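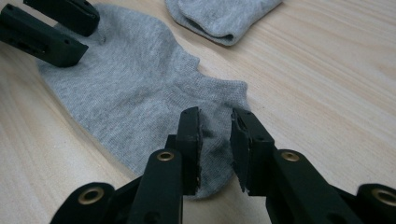

Wendy Fairclough wrote:

> I have read the notes on pairing twice and I still don't follow
> why the list is so set against rolling. I roll mine, cuff over
> the lot, and have done for thirty years. The pairs stay together
> in the drawer and I can pick one out in the dark. If there is a
> measured reason against it I would like to see the measurement.
> If it is only a matter of looks, please say so and I will carry
> on as I am.
>
> Second question. With plain grey ankle socks that are all the
> same, is there any point in keeping fixed pairs at all? I bought
> a batch and they go in the wash as a heap. I spend longer looking
> for the "right" partner than I do on the rest of the basket.

Wendy,

There is a measurement, though a small one. It covers one household, one drawer and three makes of sock, so please treat it accordingly.

I took new light grey ankle socks from Torkadon, Florken and Han and stored half of each make rolled (both socks laid together, rolled from the toe, one cuff turned back over the bundle) and the other half folded flat in thirds with the cuffs left alone. They stayed in the drawer between washes and were worn in rotation. I measured the width of the cuff laid flat and unstretched, before the first wash and again at the end. The trial ran from March until the week before Christmas.

Results, cuff width, rolled against flat:

Torkadon: the turned-back cuff gained 6 mm, the cuff inside the roll gained 2 mm, the flat-folded cuffs gained 2 mm.
Florken: 4 mm, 2 mm, 1 mm.
Han: no difference I could measure with a steel rule.

The sock that suffers is the one whose cuff does the holding. Its partner inside the bundle fares nearly as well as a folded one. If you roll, swap which cuff goes on the outside each time and the wear will be shared. I didn't test this, but I can't see why it would fail.

The Han socks have a deeper band with a closer knit than the body, and I suspect that is the whole explanation. A shallow band with a wavy edge should be treated as the weaker sort until shown otherwise. Lay the sock flat on a hard table and look along the edge. Some new socks have a slight wave in the band from the knitting, so compare with an unworn one before you blame the drawer.

On space, rolling loses. My drawer is 353 mm wide inside and takes 2 more pairs per row folded flat and stood on edge than it does rolled. If your drawer is half empty this won't matter to you.

On your second question, I would drop fixed pairs for identical socks, with one condition: the whole batch must enter service on the same day. Socks from one batch fade and thin at much the same rate if they are all drawn from the same pool. Trouble starts when a fresh pack is tipped in with the old, and you then have two shades of grey which look alike under a bulb and different at the bus stop. Keep the new pack shut until the old batch is retired.

Procedure I use now, for a batch:

1. Turn every sock right side out before the wash.
2. Dry hung by the toe. A peg on the band leaves a mark and pulls the edge.
3. Lay one sock flat, heel to the side, and smooth out the fold that forms across the middle. Do this from the heel towards the toe. Pulling on the cuff to get rid of the crease stretches the one part you are trying to protect.
4. Lay any second sock on top, heels matched.
5. Fold toe end in by a third, then cuff end over it.
6. Stand on edge, fold upwards.

It takes me 55 seconds for four pairs, timed with a kitchen timer, against 40 for rolling. So rolling is the quicker method and I don't dispute that.

A bare table is better than the bed for step 3. On a quilt the lower sock drags when you smooth the upper one and the heels go out of line. A plain wooden top is fine provided it has no rough grain to catch the knit. Run a nylon stocking over it if in doubt.

The drawer dividers mentioned last month are the Minard ones, narrow size. They are slightly too tall for ankle socks folded in thirds, and I cut mine down with a craft knife. The wide size is no use for anything smaller than a walking sock.

I don't have figures for wool. Someone asked about 1000 wears as a reasonable life for a cotton ankle sock, and I don't have figures for that either. Mine go at the heel long before.

If you do try swapping the outer cuff, please measure first and note the make. Width flat, unstretched, in millimetres, both socks. I will add it to the table.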